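Claller community kitchen opens its doors for soup season

The community kitchen at Claller is back after its long winter break, and if the queue on the opening morning was anything to go by, it has been badly missed. People began gathering outside well before ten, some with shopping trolleys, some with toddlers, and one or two with their own spoons. By the time the last pan was scraped out, 631 bowls of soup had been handed across the counter, which the organisers say is the most they have ever served in one go.

The kitchen runs on a very simple idea. Growers on the Jacquet allotments bring in whatever they have too much of, the Jedetti bakery sends down its unsold loaves, and anybody who fancies a hot lunch can come and have one, paying what they like or nothing at all. This spring the favourite has been leek and potato, though there was a good deal of loyal support for the spicy carrot (and it really is spicy, so do take a piece of bread with you).

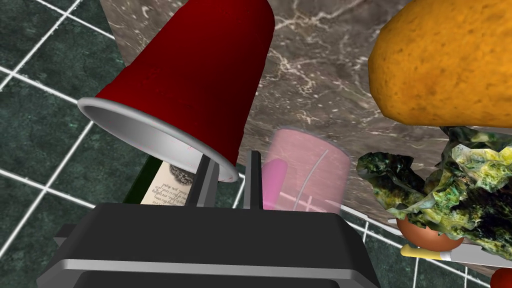
A red plastic cup with a white rim.

The old boiler, which many regulars will remember for its groaning, has finally gone, and a new one has been put in with the help of a £3000 grant from the Estska Fund. There was enough left over for a second sink and some proper shelving in the pantry, so the tins no longer have to live under the stage with the Christmas lights. The windows still stick, but you can't have everything at once, and a bit of fresh air does no harm when all the hobs are going.

Cookery mornings are coming back as well, starting in April. They are meant for complete beginners, and there are 13 places at each one. The first will be all about making a meal from vegetables that are past their best but still perfectly good to eat, with plenty of time for chatting over the chopping. Later sessions will cover flatbreads, jam and a big pot of beans that can be stretched over several days.

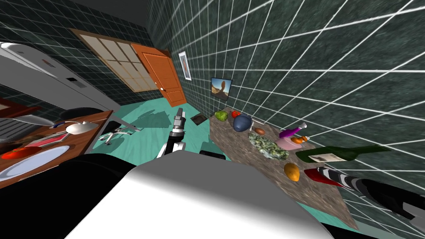
What the kitchen needs now

Onions, mostly! The kitchen gets through them at a frightening rate and would be very glad of any you can spare. Dried lentils, stock cubes and clean jam jars with lids are always welcome too, and can be left in the porch at any time before noon. There is also a hope of raising another £100 for a set of decent ladles, the present ones having seen a great many dinners and lost most of their handles along the way. 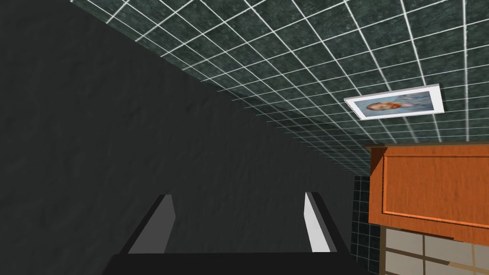

Do I need to book for lunch?
Lunch is first come, first served, so just turn up between half past eleven and two. Only the cookery mornings need booking, and you can put your name down at the counter or on the sheet in the Jedetti bakery.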